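Ticket: Garnine match-three game loses progress offline
Opened by: Carter Boychuk
Status: waiting on customer

Hello again! I play Garnine on my phone on the train (the puzzle one with the orchards) and it keeps sending me back to level 96 whenever the signal drops. Twice now I've cleared two levels in a tunnel, come out the other side and they've gone. Coins too!

Phone is a Droleck, game is the March update, plenty of storage left.
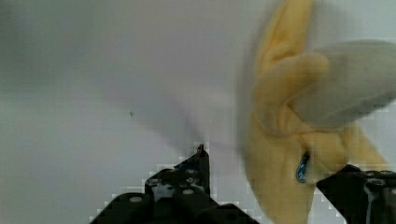
What I've tried

Closed it properly and reopened it, no change. Signed out of my Dralent account and back in, which got my coins back but not the levels. Then I switched off battery saver and played at home in flight mode – same thing, straight back to 96. 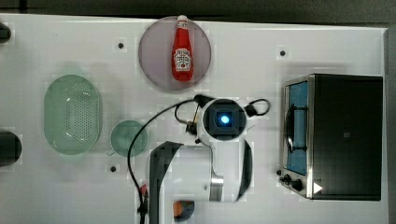
Ultan Rafferty on your chat asked me to turn off cloud saving and try again, so I did, and the levels stayed put for the whole evening. Lovely, except now my tablet can't see any of it. He also wanted to know which level it sticks on, and it's the kitchen one where you drag the sauces over. Picture a red ketchup bottle with a white cap, like the one lying on the plate, only with a face. I clear that, the next one opens, then the signal goes and I'm back with the bottle.

Can I turn cloud saving back on without losing the new levels? I'll leave it off until I hear from you.

Carter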